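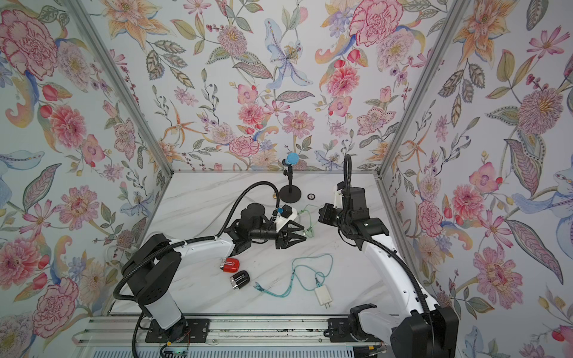
Sheena Imrie

Lallari Floral Wallcovering and Wiltine Top
Set no. 406
Home > Small Rooms and Nooks > Wall and Worktop Sets

I've wanted to put this set on the site since the first roll of Lallari came into the shop in April. It's a wallcovering and a matching white top, sold together for alcoves, closet desks, craft corners and any other three-sided spot where you want the walls to do something cheerful.

The paper first, because that's what everybody walks over to look at. Lallari is a big, painted-looking floral on a pale ground. Peonies are the stars, and they really are large (one bloom can take up most of a corner), and then you get carnations, lilies, orchids and daisies, with berry sprigs and gray-green leaves running between them. The pinks go from quite soft to a proper crimson edge. My favorite is the pale blue lily with the speckled orange center, and I'd happily have a whole wall of that one alone.

We hang it on the back and both sides. I know the usual advice is one feature wall and paint for the rest, and with a print this busy I expected to agree. I don't! In a small space one wall of flowers can look like a poster somebody put up, and three walls feel like a place you've stepped into. The ground is light enough to take it. Depending on the time of day it reads as off-white or as a very faint lavender, so please order the sample before you pick a paint for the rest of the room.

The Wiltine top is white with faint gray veining. We tried the paper next to a plain wood-tone top and a solid gray one before settling on this, and the veining won because it's so quiet. It picks up the gray in the leaves and leaves the color to the walls. A bold, dark vein would have been fighting with the peonies all day long.

What it's like to use

White tops show things. Crumbs, pencil dust, the little dark specks that come off whatever you were last working on, you'll see every one of them. I like that, as it happens, since I get the cloth out sooner, but if you'd prefer a top that keeps your secrets you'll want something speckled. Wiltine takes a damp cloth and ordinary dish soap. Skip the scouring pad.

The light background makes small things easy to find, too. I do all my cable sorting on mine. Black leads, green leads, the short one that goes with the camera: they all stand out, even when they've knotted themselves together in a drawer for a year.

A charging corner

This is the use we get asked about most, and the set suits it beautifully. A charging corner is usually the ugliest part of a house (mine was a kitchen counter with a bread box pushed in front of it), and there's something very pleasing about giving it the prettiest walls.

Choose a power strip with a bit of color. White with light blue is lovely here, and the blue goes straight to the lilies. Then let the cables be colorful as well. Pale green and teal both sit well with the paper, and it's much easier to say "you want the teal one" than to describe one white cable among six. 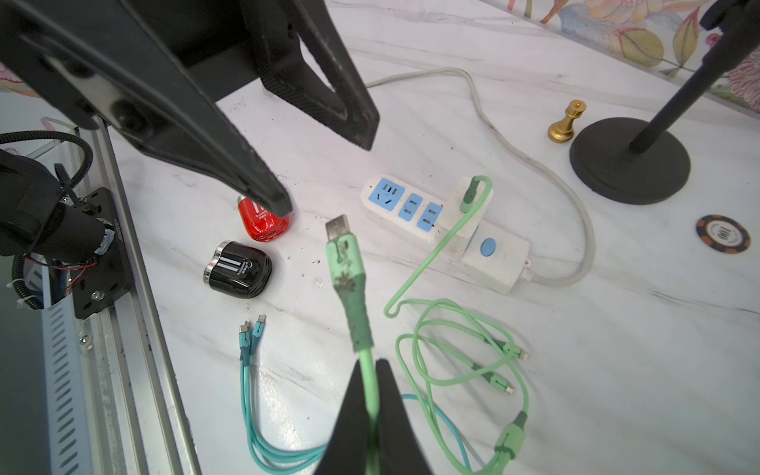
White power strip with light blue sockets and a round switch button, with green and teal cables. Accessories not included.

A few things I've learned from my own corner:

Put the strip on the top, where you can reach the switch. Mine was underneath for months and I was forever crawling after it.

Leave a USB adapter plugged in for good and move only the cables.

A multi-head cable saves a socket, but give it a spot of its own. Those strands will wrap themselves around anything nearby.

Pale cable ends get grubby where you hold them. Unplug the cable at both ends, wipe it with a barely damp cloth and let it dry before it goes back in.

Hanging the paper

Lallari is a paste-the-wall paper. Gavin Buchanan hangs all our display corners, and his advice is to start in the middle of the back wall and work out to the sides. Pick the flower you most want to look at and place that one first. For most people it'll be a peony, a little above the worktop, where you see it whenever you look up. 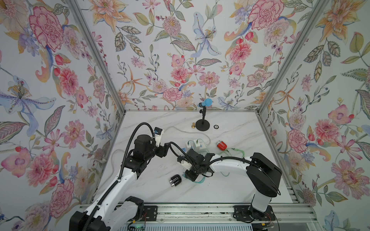

Corners are where a large print can go wrong, and Gavin's way is to let the pattern turn the corner only on a narrow strip, then start a fresh length on the side wall with a plumb line. You may lose half a carnation. Once the whole thing is up you won't be able to find the spot again, I've tried. If your nook has metal posts or trim at the corners, trim the paper neatly to them and the job gets easier still.

Fit the top after the paper has dried. Bring the paper down an inch or so past where the back edge will sit, so there's no bare line if your wall isn't straight (it isn't).

Details

Wallcovering: Lallari, large floral, paste-the-wall
Top: Wiltine, white with faint gray vein, 90 inches long, can be cut to length
Paste: Sodent ready-mixed, one tub in every set
Edge strip: Shearer, plain metal, optional
Delivery: 7 working days for uncut tops, longer if we're cutting for you
Samples: paper and top, posted together

Send us the width of your back wall and the depth of both sides and we'll work out the rolls. Measure at worktop height as well as at the floor. Questions about cutting go to Gavin, and anything about color comes to me.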